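Datura releases outdoor navigation method for pavement robots

Wet ground, parked two-wheelers and partly blocked views addressed by a single path estimator

SIDCOMBE, January – Datura, the mobile robotics research organisation based in Sidcombe, has today released the method and full results of its study into how small wheeled robots can keep to a walking route outdoors when the view ahead is poor. The work was carried out with partners at the Ninh field laboratory and the Trernitz workshop, and forms the second part of a programme on everyday movement in towns.

The method, named Ninh Path Memory, allows a robot to go on following a pavement or walkway when a part of what it would normally rely on is missing from view. It draws on ordinary colour pictures from a forward-facing camera and on the turning of the robot's own wheels. It uses no laser scanner and no map prepared in advance.

Most systems for outdoor route-following look for the surface that may be driven on and steer towards the middle of it. This works well on dry, evenly lit ground. A surface covered with rainwater is a harder case. Standing water returns the brightness of the sky, and a system trained mainly in fair weather may treat the reflection as open space or, equally, as an obstacle. Painted lines may be absent altogether, as they are on many footways and bridges.

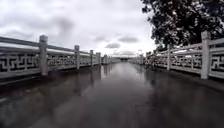 Ninh Path Memory treats the surface as only one of several sources of evidence. It gives equal standing to long, continuous features at the side of a route, such as kerbs, railings, hedges and tactile paving, and estimates where these would meet in the distance. When the surface gives a confused reading, the estimate from the sides is given more weight. When one side is hidden, the other carries the estimate until both can be used again.

"A person walking in the rain does not stop at every puddle to decide where the path is," said Sheila Fothergill, Director of Research at Datura. "They have a sense of the line they are on, and they keep to it. We wished to give a machine a modest version of that sense, using equipment that a local authority or a small delivery firm could afford."

The study compared the new method with the surface-only method that Datura published in the first part of the programme. Both were tested on 747 recorded stretches of route, chosen to include rain, glare, heavy cloud, motion blur and objects close to the camera. The surface-only method held a correct line for the whole of 474 stretches. Ninh Path Memory did so for all of those and for a majority of the remainder. The complete table, with a separate entry for each stretch, is included in the technical report.

The greatest gain was recorded on streets where motorcycles and scooters are parked beside the travelling lane. Rows of this kind present an uneven edge. A front wheel or a handlebar may stand well forward of the machine next to it, and a vehicle very near to the camera can take up a large share of the picture. In earlier work the robot tended to drift away from the row and towards the kerb on the opposite side. The new method reads a painted line at the foot of the row, where there is one, together with the kerb and paving opposite, and leaves the outline of the vehicles to a separate part of the system concerned only with safe distance.
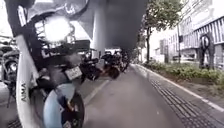 Parked scooters and motorcycles to the left of the route, with tactile paving and a kerb to the right.

Duyên Diệp, who led the field study, said that the choice of streets had been a matter of some discussion within the team. "It would have been simpler to test on a campus, and our first results came from one," she said. "The difficulty is that a campus is tidy. We wanted kerbs that change height and trees that hang over the path. The figures are lower than they might have been, and I am content with that."

The report gives a full account of the cases in which the method failed. These fall into two groups. In the first, both sides of the route were lost at the same moment, most often at wide crossings, and the robot had no long feature to follow. In the second, a large dark area in the upper part of the picture drew the estimated meeting point away from its true position. The present version reduces this second error by checking the estimate against the 3 most recent readings and setting aside any sudden change in height. It does not remove the error completely – a dark area that remains in view for a long period may still be taken for part of the street. 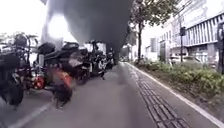 Tactile paving was found to be of particular value. Its regular texture remains readable in soft or blurred pictures in which the painted edge has begun to fade, and it commonly runs parallel to the direction of travel. The team stresses that such paving is laid for blind and partially sighted people. The robot is instructed to use it as a visual guide only and to travel beside it wherever the width of the path allows.

Bořivoj Pešek, Head of Engineering at Trernitz, was responsible for fitting the method to the robot's on-board computer. "The whole estimate runs on the machine itself," he said. "A lost network connection makes no difference to the steering. We set that as a condition at the start and the research team kept to it."

The technical report, the trained model and the evaluation tools are available on request for non-commercial research. Faces and number plates will be obscured in any recordings supplied to other institutions. Applications are handled by Thoa Chu at the Ninh field laboratory, and applicants should allow 2 weeks for a reply.

The third part of the programme will consider wide crossings and shared squares, where there is no continuous edge on either side. Thảo Sầm has been appointed to lead this work, and recording is due to begin once permission for the chosen routes has been confirmed.

About Datura

Datura carries out research into small mobile robots for use in public places. Its work covers navigation, safe stopping and the behaviour of machines near pedestrians. Its offices and indoor test hall are in Sidcombe, and it maintains long-term research agreements with the Ninh field laboratory and the Trernitz workshop.

Media enquiries

Press Office, Datura, Sidcombe. Interviews with Sheila Fothergill and Duyên Diệp may be arranged through the Press Office. Requests for the technical report should be sent to the Ninh field laboratory and marked for the attention of Thoa Chu.

Ends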